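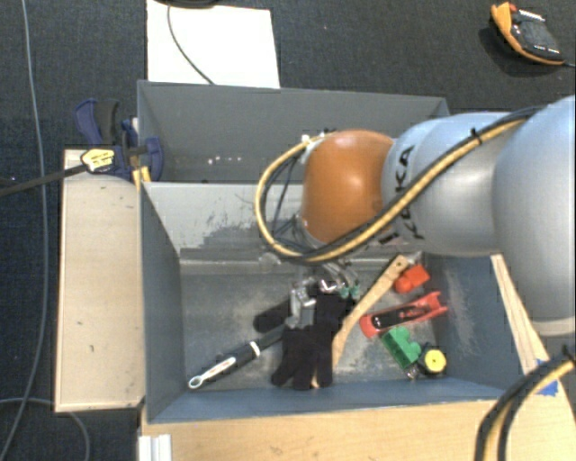
手前の箱、黒い手袋の真上。

見積書の一枚目には「人は箱の前に立たなくてよくなります」と書いてあった。二枚目には、設置から調整が終わるまでのあいだ、箱の前に立つ担当者を一名用意してほしいと書いてあった。その一名がわたしである。

ストラカン(社名はStrachanと書くが、電話口で綴りを聞かれると全員が少し黙る)は、よその忘れ物で食べている会社だ。駅やホテルや貸し会議室で持ち主の見つからなかった品物が、期限を過ぎるとうちの倉庫に来る。それを箱に空け、種類ごとに分け、売れるものは売り、売れないものは資源に出す。わたしは分ける係で、役職名を主任選別員という。主任でない選別員はいない。

二月の初めに、部長がZevowという会社の営業を連れてきた。売りものはJillusellという月額の仕分けサービスで、腕も箱も台もソフトも全部向こうが持ち込み、こちらは毎月払うだけでいい。ジルセルと読むのかジルーセルと読むのか、営業本人が資料の中で両方使っていた。

「成功率は94パーセントです」と営業は言った。

「何の成功率ですか」

「ピックの、です」

「つかむことの」

「つかんで、離すことの、です」

離すことまで入っているのは良心的だと部長が感心した。わたしは、手から物が離れないまま困っている人というのをあまり見たことがなかったが、黙っていた。黙っているのが上手な人間だと思われたらしく、試用期間の評価担当に選ばれた。

装置は朝のうちに来て、昼過ぎには立っていた。銀がかった水色の太い腕に黒くKUKAとあり、手首の丸いところだけが橙色をしている。黄色と黒のケーブルが橙色の下をくぐって大きな輪を描く。その先に銀色の指が下がって、そこだけ急に細かい仕事の顔になる。相撲取りが針に糸を通そうとしているみたいですね、と言ったら、設置に来た技術員は「可搬重量には余裕を見てあります」と答えた。

青みがかった灰色の箱が前後に並ぶ。手前の箱から取って、奥の箱へ移す。それが試験である。移し終えたら奥から取って手前へ戻す。品物の側から見れば、引っ越して、実家に帰る。それを2週間やって、その成績で契約するかどうかを決めると部長は言った。

試験に使う品物は、うちの在庫から「代表的なもの」を選んでくれと言われていた。これが難しかった。忘れ物に代表などいない。傘が代表だろうと言う人もいるが、傘は箱に入らないので見積書の段階で対象外にされていた。充電器のケーブルも対象外、眼鏡も対象外、液体の入ったものも対象外で、対象外の一覧を読んでいくと、うちに毎日届くものの目録としてなかなかよくできていた。

残ったものから、わたしは黒い布の手袋と、木のへらのようなものと、黒い柄の道具と、赤いブロックと、緑のプラスチックのブロックと、そのほか細かいものを出した。木のほうは貸しキッチンから来た品で、何を混ぜていたのかは知らない。赤いほうは託児室つきの展示場から来た。手袋は、どこからでも来る。

初日の午後、腕は赤いブロックを取った。

これは見事だった。すうっと下りて、指が閉じて、上がって、奥の箱で開いた。技術員がうなずき、部長が拍手をし、営業は拍手をする部長の写真を撮った。続けて緑のブロックを取り、木のへらを端のほうでつまんで、少し傾けたまま運んだ。部長はもう契約書の話をしていた。

それから手袋になった。

腕は手袋の上まで来て、止まった。指を下ろし、上げて、すこし横へずれて、また下ろした。何もつかまずに上がってきて、奥の箱まで行き、何もない指をていねいに開いた。画面には「成功」と出た。

「いまのは」とわたしは言った。

「学習中です」と営業が言った。

「成功と出ていますが」

「離すことには成功していますので」

評価票の記入欄には、成功、失敗、学習中の三つがあった。わたしはしばらくペンを持って考え、三つの境目の線の上に丸をつけた。

手袋についてはその日のうちに18回やって、一度だけ持ち上がった。持ち上がったときは人差し指の先をつままれて、ぶらんと下がったまま奥へ運ばれていった。叱られて廊下へ出される子供のようで、わたしは手袋のほうに肩入れした。

翌朝、Zevowのサポートから電話があった。声の感じのいい人で、お使いになってみていかがですかと聞く。手袋が取れませんと言うと、向こうで何かを調べる音がして、手袋は「変形物」という区分で、標準プランでは「努力対象」になっていますと教えてくれた。

「努力はしているようです」

「ありがとうございます」

「つかめていないだけで」

「プレミアムプランですと、変形物も対象になります」

「プレミアムだと手袋がつかめる」

「手袋をつかめなかった場合に、つかめなかったことをお知らせします」

標準プランは知らせてくれないのかと聞くと、標準プランでは成功と表示されます、と言われた。そこは正直な会社だと思い、そう評価票の備考に書いた。部長があとで消した。

数日すると、わたしは腕の機嫌がわかるようになった。機嫌などないと技術員は言うのだが、下りていく前に手首がわずかに回るときは、たいてい迷っている。回らずにまっすぐ下りるときは自信があり、自信があるときのほうがよく外した。うちの部長と同じで、だからわたしはすぐに慣れた。

画面の使い方も覚えた。品物には機械がつけた名前が出る。赤いブロックは「ブロック」、緑も「ブロック」。木のへらは「スプーン」で、これは人によって意見が分かれるだろう。黒い柄の道具は日によって「ブラシ」だったり「ドライバー」だったりした。手袋は「クモ」だった。

これも電話で聞いた。

「クモ、ですか」

「クモと出ています」

「自信度は出ていますか」

「94です」

「あ、高いですね」と、サポートの人はちょっと嬉しそうに言った。

名前は訂正できるというので、訂正の画面を開いて「手袋」と入れた。すると次の日から赤いブロックも手袋になり、木のへらも手袋になり、箱の中は手袋だらけになった。在庫表の上では、うちはこの地方でも指折りの手袋業者だった。経理から、どこへ売るつもりかと問い合わせが来た。

元へ戻すには前日の状態に巻き戻すしかなく、手袋はクモに戻った。クモのままのほうが被害が小さいので、わたしたちはクモと呼ぶことにした。倉庫の奥から「クモ、もう一枚ない?」と声がして、見学に来ていた取引先の人が後ずさった。

サービスには「見守り」という項目が含まれている。見積書では無料になっていた。何が見守るのだろうと思っていたら、わたしのことだった。手袋が指に引っかかったとき、二つの箱の境目に品物が乗ったとき、画面に「見守り担当者は介入してください」と出る。わたしは停止を押し、手を入れて、直して、出て、再開を押す。そのたびに画面に「ご協力ありがとうございます」と出る。この会社に長く勤めているが、一日にこれほど礼を言われたことはない。

介入の数は月次報告に載らない。載せてくれと頼んだら、介入は人間の作業なので機械の成績には関係がないという返事だった。筋は通っている。わたしは自分で紙に正の字を書いた。ある日の夕方に見たら47あった。同じ日の報告書には「終日安定稼働」とあって、わたしも腕も、まあ安定してはいた。

部長が比較のためにもう一社呼んだのは、試用の後半に入ってからだ。Flirenという会社で、こちらは腕を持ってこなかった。持ってきたのは冊子だけで、当社のサービスは箱をなくすところから始まります、と言う。箱をなくしてどうするのか。品物が届いた時点で、写真だけ撮って、あとは持ち主のもとへ最適に配るのだそうだ。持ち主が見つからないからうちに来るんですが、と言うと、冊子の後ろのほうをめくって、「見つからない持ち主」は対象外と書いてあるところを見せてくれた。対象外の欄は、Zevowより活字が大きかった。部長は、そこが誠実だと言った。

冊子は箱に入れてみた。腕は表紙をつかもうとして滑り、画面には「床」と出た。Flirenの営業は帰ったあとだったので、見ていたのはわたしだけだ。

そのころには、わたしは箱の中の置き方で成績が変わることに気づいていた。木のへらは斜めに寝かせ、赤いブロックをその丸い端のそばに置くと、どちらもよく取れる。手袋は指を手前に広げておくといい。真ん中へんに、ぺたんと。丸まっているとまず取れない。そこでわたしは朝、腕を起こす前に品物を並べ直すようになった。取りやすいように並べ、取りにくいものは少し離し、緑のブロックはくぼみを下にする。

それがたいした手間でもなくて、並べながら、これはもう分けたも同然ではないか、と思わないでもなかった。種類はわかっているし、手に持ってもいる。そのまま正しい棚に置けば終わる。それをいったん箱に並べて、腕に取ってもらい、奥の箱に移してもらって、そこからわたしが棚に置く。

成績は上がった。画面の数字が毎日少しずつよくなり、営業から「学習が進みましたね」とメールが来た。進んだのはわたしだと返信しかけて、やめた。かわりに「手袋の指を広げるといいようです」と書いた。すると翌週、Zevowの資料に「手袋の指を広げるノウハウ(特許出願準備中)」という一行が増えていた。

最終日は部長と営業と技術員と、わたしも知らない役職の人が二人並んだ。わたしは朝早くに来て並べておいた。手袋は特に丁寧に広げた。この手袋とも長い。最初の日からずっと同じ一枚で、つままれて運ばれて戻されて、指先のあたりがくたびれてきている。忘れ物のままでいれば今ごろは資源に出されていたはずで、それに比べてどうなのかは手袋に聞かないとわからない。

腕はブロックを取り、へらを取り、黒い柄の道具を取って、画面はそれをブラシと呼んだ。それから手袋の上に来た。手首は回らなかった。自信がある。わたしはいやな予感がした。

指が下りて、閉じて、上がった。手袋がついてきた。

奥の箱の上で、指が開いた。手袋は落ちなかった。

銀色の指のどこかに布が引っかかっているらしく、開いても閉じても離れない。腕はもう一度開いて、閉じて、それから待機の姿勢に戻っていった。黒い手袋を下げたまま。知らない役職の人が「握手ですか」と言った。

画面には「見守り担当者は介入してください」と出ていた。全員がわたしを見た。わたしは停止を押し、手を入れて手袋を外し、奥の箱に置いて、出て、再開を押した。ご協力ありがとうございます、と出た。

「いまのは成功ですか」と部長が聞いた。

営業は少し考えて、つかむことには成功しています、と言った。初日は離すことに成功していたのだから、合わせれば一回分になる。技術員は下を向いて、ケーブルを留めた黒いバンドの余りを指でいじっていた。

契約は標準プランで結ばれた。プレミアムは、つかめなかったことを知らされるのに金を払うのはどうか、という部長の意見で見送りになった。わたしの役職名は主任選別員から見守り担当者に変わり、主任がとれた。給料は同じだが、サービス料金の内訳では無料になっている。経理に確かめたら、内訳のほうの無料とこちらの給料は別の話だそうだ。

サポートの人からは今も電話が来る。このあいだは次の更新でクモの判定が改善されると教えてくれた。

「手袋になるんですか」

「タコになります」

「海のほうへ行くんですね」

「変形物としては、正しい方向だと聞いています」

倉庫の者には、更新が済むまではクモでいくと伝えた。明日の朝は、ホテルから毛糸の帽子がまとめて届く。どう広げておけばいいのか、まだ考えていない。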